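Unit 4: Sorting and Storage in the Small Home
Household Management, handout 2
Instructor: Noura Sayegh

Reading before class: Sleiman, chapter on storage, the first 26 pages. Skip the section on built-in closets.

1. Why things pile up

Most clutter comes from items with no fixed place. They get put down on the nearest flat surface and stay there. The kitchen table is the usual spot, then the chair by the door. A home can have plenty of shelf space and still have this problem, as the Rodon apartment plan from last class showed.

Terms to know:
Home spot - where an item lives when not in use.
Holding spot - a short-term place for items waiting to be put away.
Dead storage - space filled with things no one has used in a year.

2. Open and closed containers

Closed boxes keep out dust and stack well. They are best for seasonal items. People tend to forget what is in them, so label the short side, not the lid.

Open baskets suit things used every day. You can see what is inside and drop something in with one hand. The weak point is mixing. Small items slide under large ones, and a basket with no set purpose soon holds a bit of everything. Baskets with holes let air through, which matters for cloth items and for vegetables such as onions. 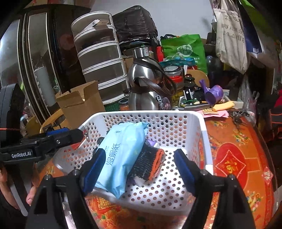 3. The two-pass sort

First pass: empty the container fully and group by use. Do not decide what to keep yet.
Second pass: go through each group. Keep, move, give away or throw out. Single gloves and socks go in a holding spot until the end of the month.

Zaid Qudah's group tried doing both passes at once in October and took longer. Their notes are in the class folder.

4. Cost

Work out the cost of storage before buying any. In the Jarkura exercise the household spent 3000 on shelving and still had no home spot for coats. Compare this with the Ledholm plan, where the only purchase was hooks.

For next class
Pick one drawer or basket at home and do a two-pass sort. Write up the result in 2 pages - a simple floor sketch may be added. Hand in to Lahcen Morsy before 9 a.m.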